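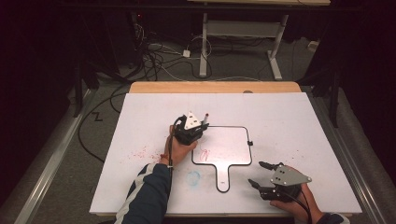
Celby, January 2025

Figure 1. The outline-filling task. One gripper holds the red marker; the other is open at the right side of the board.

3.2 Tasks and student sessions

The course project ran with nine students in teams of three. Each team picked one tabletop task, wrote a one-page plan for it, and collected its own demonstrations with a pair of hand-held grippers. This section covers the drawing task, chosen by the Eseven team under Javiera Echeverría. The sorting task is described in Section 3.3.

The board carries a paddle-shaped outline in thick black line. The student holds a marker in the left gripper and fills the wide part of the shape with red, keeping clear of the handle. Figure 1 shows the work partway along, with a small tangle of red loops inside the outline and a patch of red speckles and smears to the left of it. The right gripper is free to steady the board if needed.

Each student recorded 30 demonstrations. A demonstration started with both grippers over the board and ended when the student lifted the marker and said "done." Students were asked to keep their wrists loose and to avoid changing their hold on the grippers during a run. Runs in which the marker slipped in the jaws were kept and labeled, as the team wanted to study them separately.

We did not ask for a clean board at the start of each run. Old marks were wiped when they crossed the outline and otherwise left alone – the board in Figure 1 has a faint blue ring near the handle and gray scuffs in several places. The team argued for this choice in its plan, expecting that a policy trained only on spotless boards would do poorly in the classroom.

Labels were entered in Testia, the course's annotation tool, by a student who had not recorded the run. Two labels were required: whether any red crossed the black line, and whether the marker left the board for more than five seconds. Disagreements went to a second labeler. The labels were later used to split the data for the Krishnan baseline – see Section 4.1 for the training setup.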